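Home | Modules | Handouts | Contact
Last updated: January
Reading time: 3 min

Handout 3: Hamstring strain and the return to team training

In rugby and football the hamstring is injured mostly in fast running. For this module we use a simple scale of three grades. With grade 2 some of the fibres are torn, and the player cannot sprint.

The Calldale plan, which we discussed on Tuesday, has these steps:

Step 1. Walking and light cycling without pain.
Step 2. Straight running, first over 35 metres, later over 100 metres.
Step 3. Change of direction, then contact.

A player goes to the next step only when the day after is also free of pain. Please note that the match calendar is not a medical criterion. 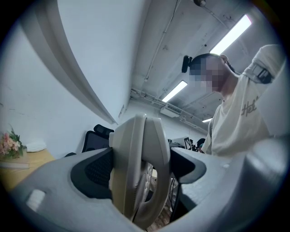 Bronau replied to the draft of this handout that kicking should have its own step, before contact. I agree for the players who kick often. Please bring your own version of Step 3 to the seminar.

Back | Next handout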